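Kitchen > Food Storage > Containers & Lids > Clellova 944

Clellova 944 Food Container

October, by the Prarnby store desk
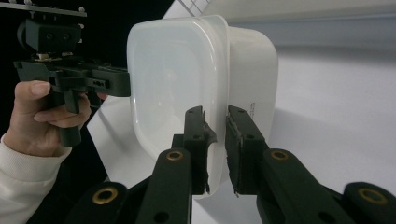 According to Durkik, who left the first comment on this page, any plastic box will hold soup and the only question worth asking is whether you can still find the lid in a year. I have some sympathy with that. Most of what gets written about food containers is padding, and a fair amount of what the makers print on the sleeve is worse. So take what follows as the notes of somebody who sells these things and doesn't much believe in them.

The 944 is Clellova's middle size. It comes with one lid, in a plain cardboard sleeve, and costs a bit more than the supermarket kind. The maker calls it a "complete freshness system." It is a box with a lid. Leftover rice kept in it went stale at the same speed as leftover rice kept in a bowl with a plate on top, as far as I could tell, and I ate both.

What you get

One container and one lid. Spare lids are sold separately, and we do stock them, though not always. Clellova changed the lid shape a while back without changing the name, so if you have an older 944 at home, bring the old lid in or measure it before ordering. The new lid will sit on the old box and look fine. Then you turn it over in your bag and learn otherwise.

Capacity

The sleeve doesn't make this easy. The 944 is a model number and has nothing to do with volume, which catches people out every month. The usable capacity is 600 ml, and that means filled to a sensible level with the lid going on without a squeeze. You can get more in if you like wiping down shelves. For most people this is lunch for one, or the end of a pot of chili.

Microwave

Clellova says yes, with the lid loosened. I'd say yes for reheating and no for cooking. Anything with a lot of oil or sugar in it gets hotter than you expect, and plastic doesn't like that, whatever the symbol on the bottom claims. Tomato sauce stains. There are a dozen tricks online for getting tomato stains out (sunlight, baking soda, a paper towel and dish soap shaken up with the lid on) and I've tried most of them. The paper towel one helps a little. None of them gets you back to a new box.

Freezer

Fine, with room left at the top. Don't pry the food out with a knife. Run the closed box under cool water for a minute and wait. We have taken back boxes with cracks in the corner and every one of them came with a story that started with "I only tapped it."

Dishwasher

Top rack. The lid goes in too, but the seal holds on to water and will smell if you put it away like that. Pull it out now and then and dry it. Clellova sells a little tool for lifting the seal. You own a teaspoon, so skip the tool.

Stacking

The sleeve promises they nest "perfectly." They nest. Lids don't, and nobody's ever have, so you will end up with a pile of lids in a drawer like everyone else. If cupboard space is your real problem, buy fewer boxes.

How it compares

The Mac Mathúna box on the next shelf is glass, heavier, and better at almost everything except being carried around or dropped. If your containers live in the fridge and never leave the house, get that one and stop reading. If you take lunch on a bus, the 944 makes more sense. Our own Prarnby box is cheaper than either and has a lid I wouldn't trust sideways.

Is the two-pack worth it?

Only if you were going to buy two. The saving is small, and the second lid is the part you're really paying for.

Warranty

Clellova covers the container and lid for 2 years against "defects in normal use." Stains, warping from heat and cracks from drops aren't defects as far as they're concerned. I've seen them honor a claim for a seal that came apart by itself, and I've seen them turn down nearly everything else. Keep the receipt, since they ask for it every time.

Ordering and returns

In stock at the Prarnby store and by mail. Unused boxes can come back with the sleeve. We can't take back anything that has had food in it, including "just the once, just crackers." Spare lids are ordered by the older or newer shape, so please say which in the notes field. Orders placed before 2 p.m. go out the same afternoon if the spare lids are in, and if they aren't we'll email you before charging anything.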